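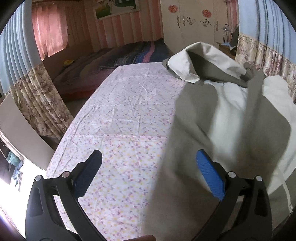
Orness Visitor Center – Tours and Exhibits Workshop

2019-05-27, notebook, upper bench

Spent the morning on the mill tour route and the afternoon on the audio posts. Writing both up together because the timings depend on each other.

Route walk. Started at the bus turnaround at Kullham and walked the full tour at guide pace, with stops. The printed schedule gives the stop in the wheel room as the longest one, but it ran short today. The time goes on the stairs between the wheel room and the loft. One person going up at a normal pace is no problem. A full group of 25 has to wait on the landing until the last ones are clear, and the guide can't start talking until then. I would move the talk about the 1836 building to the landing itself, where people are standing about anyway, and keep the loft for the machinery.

The handrail on the second flight is fine. The strip on the fourth step is lifting again at the left corner. Taped it for now. Needs proper adhesive, and the step needs to be cleaned down first or it will come up like last time.

Sight lines in the loft: the new panel about the flood is too close to the door. Anyone reading it blocks the people behind. Tried it on the opposite wall with two clamps and it reads well from the bench. The light is worse there in the late afternoon, so check again around closing before drilling anything.

Audio posts. We have four of the Adeck units out on the route and one spare on the bench. Status:

Post 1 (turnaround): works. Volume was turned down to the lowest setting, so somebody has been in the case. Reset to the middle. Screws were only finger tight.

Post 2 (sluice): works, but the button needs a hard push. Opened it and found grit under the cap. Cleaned, better, still not as light as the others. Order two caps.

Post 3 (wheel room): plays the English track on both buttons. The card had the same file copied under both names. Copied the Polish track over from the backup, tested both, good.

Post 4 (loft): dead on arrival. The supply is fine, 12 V at the plug. Swapped in the spare and it came up right away, so the fault is in the unit. The dead one is on the bench with a tag on it. Please don't put it back on the spare shelf.

Running time of the loft track is 378 seconds. This is too long. On the walk I stood through the whole thing and the guide would have had to move off well before the end. The part on the Stępień workshop could be its own track on a separate button, and people who want it can stay behind for it on the self-guided days. I'd cut the paragraph on rents altogether. It repeats what the panel says, nearly word for word.

One correction while we're editing. The track says the mill stopped in 1968 and the panel says it "closed soon after the war." The date in the track agrees with the ledger copy in the office drawer. The panel is the one to change. The leaflet doesn't give a date, so it can stay as it is until the next print.

Coach timings. The coach company wants a fixed departure from Kullham on the half hour. With the route as it stands we miss that whenever the group is full. With the talk moved to the landing and the loft track cut down, I think we make it with a few minutes spare, but this needs a walk with a real group and not just me with a watch. The small group booked for later this week would do, though the stairs will be quicker than with a full coach.

If it still runs over, the next thing to shorten is the stop at the sluice. I would rather not. It's the only place on the route where everyone can see the water and hear the guide at once, and it's the part people ask questions about.

Parts to order:
Button caps for Adeck posts, 2
Step adhesive, one tube
Blank memory cards, 4 (keep two with the spare)
Wall plugs for the flood panel, after the light check

Left over from last time: the sign at the lower gate still points to the old ticket window. Groups coming from the coach don't notice, but walkers do, and they end up in the yard. A new arrow is cut and painted and is standing behind the bench. Two screws, ten minutes' work, take the long screwdriver.

Also the October program. The evening tours will need lamps at the landing if the talk moves there. The existing fitting lights the top of the stairs well and the landing poorly – I stood there with the loft door shut and could just read my own notes. A second fitting on the same circuit should be possible. Check the load first.

Next: re-cut the loft track, send the dead unit back with the fault written on the tag, time the landing talk with the small group.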